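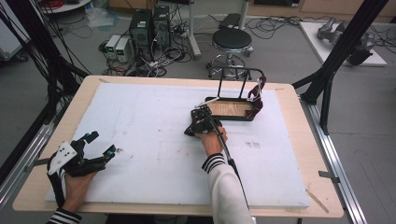 Good practice for hand-held gripper sessions

2022-09-27, replaces the sheet taped up by the door

Quick write-up so new operators can get going without me standing next to them. Covers the bench, cables, grip, small furniture tasks, and when to throw a take away. Not a full safety manual. Read the Talmont site rules first, then come back.

Questions to Milagros Cifuentes (bench, hardware) or Cristóvão Cunha (files, naming). Don't message both.

Before you start

1. Check the board. White foam board on the table, flat, not rocking. Scuffs and gray marks are fine, everyone's board has them. Dents deep enough to catch a chair leg – flip it or swap it.

2. Check the frame. Put a hand on the side rail and push. If the table moves inside the frame, stop and tighten. Anything clipped to the rails stays clipped. Please don't borrow the clips.

3. Look at the floor. Power supplies and computers live down there, and so do their cables. Walk your route from the door to the bench once before you pick anything up. Stool goes back out of the way, you work standing. Bags and packing go in the bin, even if they're only on the floor for a minute.

4. Arm area. If you're on hand-held work you have no business with the arm. Leave the controller alone. If somebody else needs the arm moving while you're at the table, put the grippers down and step back past the yellow tape until they say clear.

5. Sleeves. Long is OK, loose is not. Cuffs should sit snug at the wrist. Roll up anything that flaps. No bracelets, no lanyards, rings off if they click on the handle.

Cables

This is where most of our lost time goes, so slow down a bit.

Each gripper has its own cable. Decide where it goes before you close your hand. Up and over, or back along the sleeve and down, both allowed, whatever leaves the wrist free. Left and right don't have to match.

What's not allowed:

Cable across the board in front of the fingers.
Cable looped around a finger or thumb.
Cable under tension at the far end of your reach. Test this! Reach to all corners with both hands, then cross your arms over once and come back.
Any cable joined with tape.

Unplug by the connector. If one feels hot, power off at the supply and tell Milagros, don't just carry on with the other hand.

Holding the grippers

One per hand. Left stays left, right stays right, even if you think they are the same. They get calibrated seperately and swapping them ruins a whole session.

Keep fingers off the dotted plate. If the dots get covered, scratched or greasy the tracking goes. Dry cloth only. No alcohol wipes, we lost a set that way in the spring.

Fingertip pads: look at them every 900 cycles, or when something starts slipping, whichever comes first. A lifting pad gets replaced. Glueing it back down is not a repair.

Light squeeze. You want the least force that holds the part. If your knuckles go white you'll be done in ten minutes and your data will look like it.

Small furniture tasks (chair set)

The chair set came over from Lowther, so the names on the task cards are theirs. The chair is small and light and it tips. A tall back of thin rods looks like an easy handle and mostly isn't.

1. Set the chair on the board by hand, before recording. Follow the card for which way it faces.

2. Strap, if the card has one. Put it round one side of the frame with some slack left. Don't pull it tight, the tightening may be part of the task.

3. Grippers in, both hands up, hold still for 3 seconds. That's your start mark. Cristóvão's script looks for it and drops the file if it's missing.

4. Approach low. Go for the rim or the front edge of the frame. Rods bend. If you have to take a rod, take it close to where it joins.

5. One hand steadies, the other hand works. Both hands working at once only if the card says so.

6. Don't scrape the wooden seat. Pads only, never the bare finger behind the pad.

7. Small parts: bring the tip in from the side and close slowly. If it pings off, let it go. Don't chase it off the table, you'll pull a cable doing it.

8. Finish, open both grippers, hands up, hold still again. Same count as the start.

9. Say the take number out loud, reset, next.

Pace – normal. Like you'd do it at home with slightly thick gloves on. Speeding up near the end of a block is the most common fault we see in review, and I do it as well.

Keep or bin

Keep it if you fumbled and recovered. Keep it if it was slow. Keep it if the chair fell over and you picked it up with the grippers. Mark these R in the log.

Bin it if:

a bare hand touched the part mid take
somebody else reached in
a gripper changed hands
a cable got snagged and moved the part
you missed the still hold at either end

Out of 157 takes in the last Cundholm batch we had to drop a fair chunk for bare hands alone. Usually a quick nudge to straighten something. Put the gripper down, stop the take, straighten it, start again. It costs you half a minute.

Don't delete anything yourself. Mark B in the log and leave the file.

Breaks

Seven minutes off after each block, grippers down, hands empty. Shake your wrists out. Phone is fine but not at the bench. If your thumb tingles, you're finished for the day and you still get paid for the slot, so say so.

Nobody under the site age limit, no visitors operating, no "can I just have a go". Visitors watch from behind the tape.

End of session

Grippers down on the board, fingers open, plates facing up.
Power supplies off at the front switch, then the wall.
Cables coiled loose, about a forearm wide. Not round your elbow please.
Chair and strap back in the box with the card on top.
Log signed, with the Zadis job code. No code = Cristóvão can't file it and it sits in the holding folder untill someone notices.
Stool back to the bench for whoever's next.

Still to sort out: what we do when one gripper loses tracking and the other doesn't. At the moment bin it. Milagros wants to try keeping the good side, will update this page in November once she's run a few.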